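Mornlow Spring Draw: how the entry works and what the packs contain
Posted Jul 23, 2021 by Birgit Seidel

Print this page | E-mail this page

The Mornlow detergent promotion has been running since May and stays open while marked packs are in the shops. Entry is by receipt. Buy any two marked packs in one transaction, write your name and phone number on the back of the receipt and put it in the box at the customer service desk, or send a photo of it through the Rukance entry form.

Marked packs are the 800 g powder carton, the liquid refill pouch and the tub of 20 capsules. The 12-wash travel carton is not included, and neither are multipacks put together by the shop. One receipt counts as one entry, however many packs are on it.
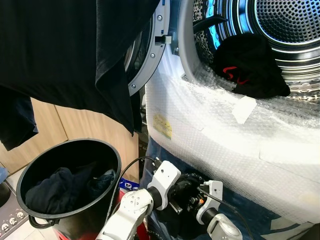 Dark garment in the drum of a front loader.

Prizes are shopping vouchers, given out in 256 lots over the whole promotion. Winners are drawn by Olszewski, the agency handling the entries, and are phoned on the number given. If there is no answer after three calls the voucher goes to the next name on the list. Vouchers can be spent at any Vesolwood branch on anything except tobacco and phone credit. They have no cash value and no change is given.

Keep the original receipt if you enter online. You will be asked for it when you collect, and a photo alone is not accepted at the desk. Receipts that are torn across the date or the shop number are void.

Staff of Vesolwood and Olszewski and people living with them may not enter. Entrants must be 18 or over.

Powder and liquid are sold at the usual shelf price during the promotion. Loyalty points are added as normal. Questions about missing vouchers go to Gerd Albers at the Vesolwood promotions office, with the receipt number in the subject line.

Print this page | E-mail this page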